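Lendero Client Intake and Conflict Check: Review

Posted 10 July 2024

I run a two-lawyer office that handles wills, small business matters and the occasional real estate closing. In December we stopped using a spreadsheet for conflict checks and moved to Lendero, which handles intake forms, identity checks and conflict searches in one place. We had also looked at Irport, but it wanted a contract for more users than we have.

Setup took 2 days. Most of that was cleaning up our old client list before importing it. Lendero accepts a plain CSV file, but it will not split a full name into first and last, and it rejects the entire file if one row has a bad date. The error message gives the row number, so the fix is easy once you know where to look.

The intake form is the best part. A new client gets a link, fills in the form and uploads a photo ID. You can require the names of opposing parties, spouses and business partners before the form can be submitted. We used to chase people by phone for that.

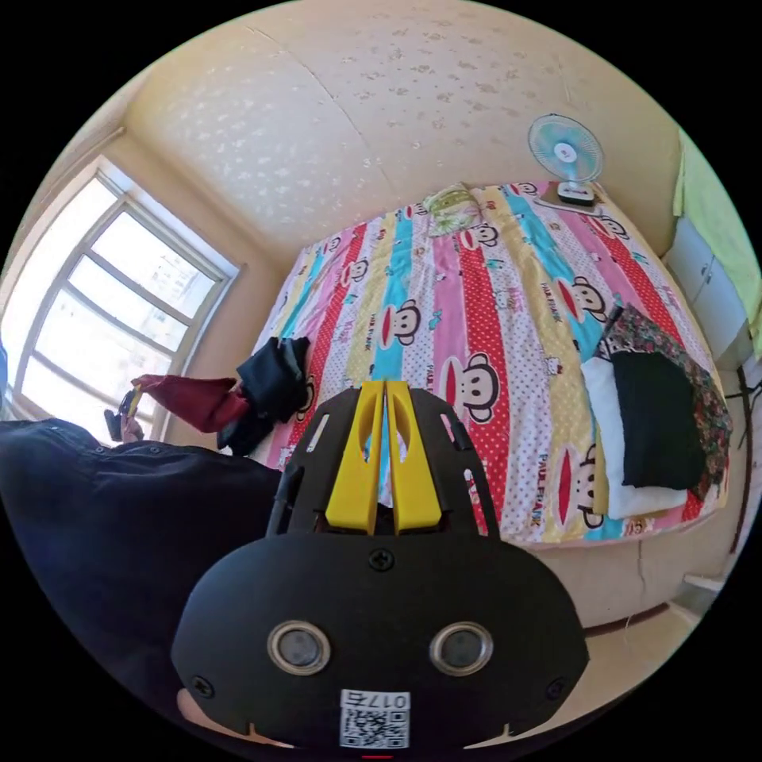 Conflict searches are fast and mostly sensible. The search picks up common misspellings and former names if you entered them. It is weaker on company names. A search for Kumari found Kumari Holdings but missed a matter where the company appeared only in the notes. Matter labels need some care too. Ours are printed on white stickers with a QR code, and Lendero reads the code into the matter record through a phone camera. It does not read anything printed next to the code, so the short file number has to be typed in by hand.

Engagement letters can be sent from the same screen. The stock templates are thin, and the fee section assumes hourly billing. We replaced them with our own. There is a limit of 64 characters on template names, in case you like long ones.

Support is by email only. I wrote four times and got a useful answer three times. The other reply was a link to a help page I had already read.

We pay $50 a month per lawyer, with staff accounts included. Hashemi, our previous document storage service, does not connect to it, so signed letters have to be downloaded and filed separately. That is my main complaint.

Rating: 4 out of 5. I would take off less if the search covered notes. Export your data before you cancel a trial, as the account closes the same day.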